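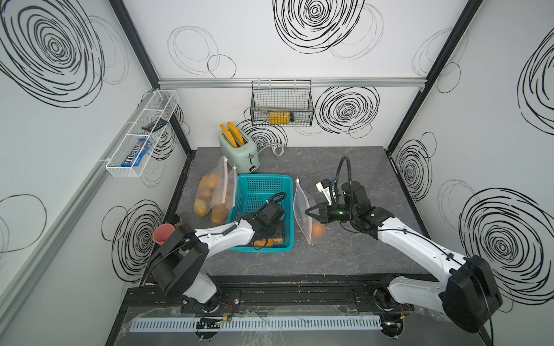

Photo: Issa Issa

3 min read

I did not want to like the Grollard toaster. Mint green, retro looks, a lever styled like something from a diner. It costs 158 dollars, and for that money I expect more than a color.

Mine has been on the counter since July. It's the two-slice Grollard with one dial and one silver lever, and that's your lot. The box promises "even golden results from edge to edge." I got even results on plain white sandwich bread. On anything cut by hand, the side facing the middle came out a full shade darker, and I had to flip the slice and send it down again at the lowest setting.

The dial is my main complaint. Settings one and two are the same as far as I can tell. Three is good. Four is smoke. My old Holst, which cost 29 dollars and looked like a shoebox, had a worse finish and a far more sensible dial.

Now the good part, grudgingly. The slices stand up well clear of the slots, so you can grab them with your fingers. English muffins too, if you nudge the lever. The cord is white and looks smart enough, but it's stiff and wants to sprawl sideways across the counter. There's nowhere underneath to wrap it.

Some people have asked about the rest of the counter. The teal basket is from Lamura and I have no quarrel with it. The sides and base are perforated, so crumbs fall straight through, and that annoys me less than I thought it would. Potatoes and rolls are in zip-top bags, one of each. I'd take the rolls out of the plastic if you care about crust. The wire shelf on the left wall is an Anside. Fine for candy. I wouldn't load it with cans.

As for the toaster, the maker lists it at 700 watts, and it feels slow. Two slices from the freezer take long enough that I've gone off and forgotten them. They were cold when I came back, and there's no reheat button.

Would I buy it again? At half the price, maybe. If you eat sliced white and you like the color, go ahead. If you bake your own bread, keep whatever you have now.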